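Peppers, plates and a Saturday of picking things up 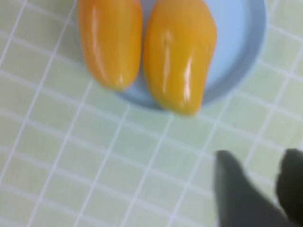
Two peppers on the blue plate, from the wrist camera, with the fingers open.

I have spent most of this month collecting demonstrations for the arm, and a few people have asked what that involves from day to day. It is mainly picking up vegetables, so I will write down how we do it and what has gone wrong so far.

The task is simple to say. A vegetable is on a plate, the arm picks it up, moves it to a bowl and lets go. I drive the arm by hand with a small leader arm on my side of the table, and the computer saves the joint positions and the camera views together. One pick from start to finish is an episode. The learning system is then trained on all the episodes and has to work out the movements for itself.

Our target for this set is 1,080 episodes. Inmaculada Calvo worked that number out from a grid of objects, plate positions and starting poses, and she has a spreadsheet for it which I am not allowed to sort. We record in batches of 32. I tried doing batches of 100 in the first week and my driving got visibly worse towards the end of each one. I was cutting corners on the approach and closing the fingers early. Agnes Halvorsen went through them afterwards and threw out a good many, and I agreed with her about nearly all of them.

Peppers are harder than I thought they would be. The courgettes and carrots were fine. A pepper is smooth and shiny and it rolls if you touch it on the side, and with two on the same plate there is hardly any gap to get a finger into. My first habit was to come straight down between them, and that pushed them both outwards. Now I come in from the open side of the plate, take the nearer pepper across its width, and leave the other one for the next episode. It is slower but it looks the same every time, and that matters more for training than looking clever.

The shine is a separate problem. Our lights are bright and they leave long white streaks down the skins. Ulla Solheim wanted to put diffusers up. Mieke Van Hecke said the arm would have to work in ordinary kitchens in the end and ordinary kitchens have glare. We settled on leaving the lights alone for two thirds of the set and using diffusers for the rest. I will be interested to see whether the model is any worse on one than the other.

I had an opinion about the green tiles too. I wanted a plain surface, as the white grout lines make such a strong pattern that I worried the model would learn where the plate was by reading the grid. Sânziana Lazăr pointed out that this could be checked, so we did a small test. We trained on 300 episodes with the plate in only a few places and then put it somewhere new. The arm went to one of the old places and closed its fingers over nothing. That does not prove it was the grid, but it did show that we were not moving the plate enough. The plate now moves before every episode, and I turn it as well, although a round plate does not make much of that.

A few smaller things, mostly for my own reference.

Start the recording before you touch the leader arm. I lost most of a morning at Barngate to episodes with the first second missing.

Open the fingers fully at the start. If they begin half closed in some episodes and open in others, the model seems unsure what to do with them on the way in.

Keep the failures, but label them. When a pepper slips and I recover it, that goes in its own folder. Agnes thinks these will be the most useful episodes we have. Inmaculada thinks they will confuse things. We have agreed to train with and without.

Change the vegetables when they go soft. A wrinkled pepper grips quite differently from a fresh one, and I had been using the same pair for far too long.

Write down who was driving. I approach low and slow, and Mieke comes in high and drops. Both work, but a model trained on the two together hesitated halfway down until we evened out the numbers.

Saturday was my longest session yet. I got through three batches before lunch and one after, and the last was the tidiest of the four, which surprised me. My left shoulder was sore by teatime. The leader arm is clamped a bit too high for me and I keep forgetting to lower it.

Next are the aubergines. They are heavier and darker, and I expect the wrist camera to have trouble with the edges once the fingers are close. Ulla has also bought a second plate with a deeper rim, so some of the peppers will have to be done again on that.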